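Drastness Kollik 600 – refillable tea tin for the daily kitchen

The Kollik 600 is a tin for loose leaf tea with double lid. It was made for people who drink tea every day and do not want to open a new packet each week. It holds 600 ml, which gives space for a normal bag of black tea, or for two smaller bags of herbs if you press them a little with the hand.

The body is from steel with a food-safe lacquer inside. The inner lid has a small knob and sits with a soft resistance, so you feel when it is closed. The outer lid goes over it and protects the tea against light. Please do not lift the tin by the outer lid only, the lid is not made for carrying.

Available colours: cream, dark green, brick red, graphite
Volume: 600 ml
Inner lid: steel with silicone ring, can be taken off
Cleaning: by hand, lukewarm water, dry immediately
Not suitable for dishwasher, oven or microwave
Packed: single, in brown carton with paper filling

The silicone ring can be ordered as a spare part under the name Leka ring. The same ring fits also the older tins with the round shoulder, but not the square ones. If you are not sure which tin you have, look at the bottom. The name of the model is pressed into the metal.

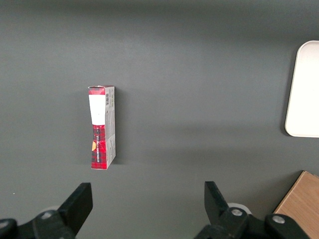

Tea takes the smell of its neighbours very quickly, and for this reason we recommend to keep black tea, smoked tea and mint in separate tins. One tin for each sort is enough. A carton is fine for tea which is closed in foil, but for open leaves it is too weak a protection. If you give tea as a present, a narrow upright box in red and black tartan with a white label on the front looks very nice next to the brick red tin, and there is enough place on the label to write the sort and the month of filling by hand. Use a pencil or a pen which does not smell.

Before the first use, wash both lids and the body and leave them open over night. A light smell of lacquer is normal in the first days and goes away. Fill the tin only when it is fully dry, also under the ring, where water likes to stay.

Where it is made

The tins are pressed and lacquered in our workshop in Nindville. We produce almost 2000 pieces in one series and then change the colour, so a certain colour can be missing for some weeks. The next series in cream is planned for August. You may reserve a tin by e-mail, without payment.

Delivery and return

Orders received before 11 in the morning leave the house on the same working day. Small dents from the transport do not change the function, but please write to us if the lid does not close well – we exchange the tin and you do not have to send the old one back. Unused tins can be returned in their carton. For rings which were already mounted this is unfortunately not possible.

See also: Kollik measuring spoon, Leka ring (set of 2), paper filters for pots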